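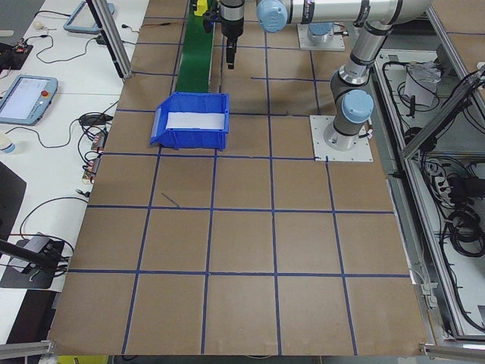
Our project looked at how Turside households sort small recycling at home, and whether a printed guide changes what they do. Sarahí Villalobos and I gave the guide to 18 households in July and left another 15 without it. Before that we had to agree on what counted as one sorting area. We settled on squares marked with tape, like the dark blue strips laid over brown cardboard, with one kind of item per square.

Method
Each household kept its items for 2 weeks. We collected them in the evening and logged 501 items in total. Bottle caps were left out after the first pickup.

Results
Homes with the guide made fewer mistakes with coated paper. Glass was sorted well in both groups. Most errors in both groups were yogurt lids and receipts.

Limits
All the homes were on the Porcombe side of town, where pickup is weekly.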